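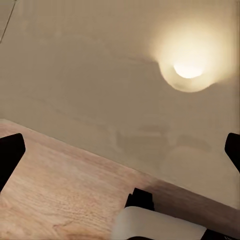
Round light on a beige wall (computer rendering).

Home | Reissues | Reviews | Artists | Jobs | Contact

Liner Notes Writer and Catalog Assistant (part-time)

Posted July 29, 2022

12 shares | 3 comments

Zeltness is a small reissue label in Vultdale. We put out CD and vinyl collections of pop, doo-wop and early soul singles, most of them out of print for decades. We are hiring one person to write booklet notes and help keep our track database in order.

The job is 23 hours a week. Two days are in the Vultdale office and the rest can be done from home. The position runs through the end of March and may be extended.

What you will do:

Write booklet essays of up to 1000 words for new collections, plus short notes on individual tracks. Check songwriter credits, session dates and original label numbers against the tape boxes and the single labels. Enter corrections in Grondereo, our catalog system. Proofread back covers and inlay cards before they go to the printer. Answer customer emails about track listings, mono and stereo versions, and missing discs.

The first assignment is the Gebreyes series, a set of 8 discs covering regional labels that cut vocal group records. Three of the discs are already mastered and need notes first.

What we are looking for:

You should know American pop from the late 1950s through the mid-1960s well enough to spot a wrong B-side. Published writing helps, but fan club newsletters and blogs count. You need to be comfortable with spreadsheets. Experience with Grondereo is not required and we will train you. A turntable at home is useful.

We pay by the hour, every two weeks. Staff get a copy of everything we release. Parking is behind the building.

To apply, send a resume, one writing sample and a list of 8 singles you think deserve a reissue, with a sentence on each. Please don't send audio files. Use the form on the Contact page and choose "Jobs" from the menu. We will reply to everyone who applies.

Share this | Print | Back to Jobs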